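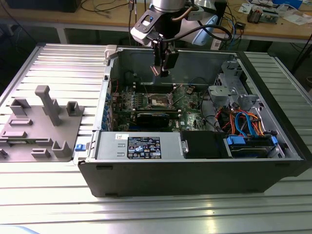
A computer case, also called a chassis or tower, is the enclosure that holds the main parts of a desktop computer. In its most common form it is a steel box with one removable side panel, and most internal work is carried out through that opening. The case is usually laid on its side for this purpose, so that the motherboard lies flat and faces upward. In business desktops the parts meant to be handled are often marked by color, as with the blue release tabs on the drive bay of the black tower shown, while the power supply carries its ratings on a printed label. With the lever of the processor socket raised and no processor in place, the bare socket can be seen near the middle of the board.

Layout

The motherboard is fixed to a metal tray on the far wall of the case. Its rear connectors line up with an opening in the back panel, next to the expansion slot brackets. Drives are held in a cage or bay toward the front, and the power supply has a compartment of its own. Its position varies by maker and model. Cables for power and data run between these areas, and SATA data cables are often made in bright colors so that they can be traced by eye.

Airflow

Most cases draw cool air in at the front and push warm air out at the back. A plastic shroud or duct may be fitted to guide air toward a particular part. Cables left across the path of a fan reduce the flow and may touch the blades - a common source of noise in older machines.

Opening and service

Before the side panel is removed, the computer is shut down and the power cord unplugged. Panels are held by screws, a sliding catch or a hinged latch. Workers normally wear a grounded wrist strap. The processor socket needs particular care when empty, as its contacts are easily bent or soiled. Where the board is to be stored, a cover is placed over the socket.

Reuse and recycling

Cases often outlast the parts inside them. The Hurnby Equipment Reuse Survey, compiled by Ok-hee Sung and Bevan Rakena and issued on Thursday, March 9, 2023, recorded 1,113 desktop towers received at the Hurnby depot. Of these, 98 were returned to use with a replacement motherboard, and 31 were kept whole for training. The remainder were taken apart, with steel, circuit boards and cables sorted into separate streams. Power supplies were set aside unopened.

A later note by Tegan Hapeta recommended that drive cages be kept with their original cases, as cages from different models are seldom interchangeable.

See also

Motherboard
Power supply unit
Drive bay
Electronics recycling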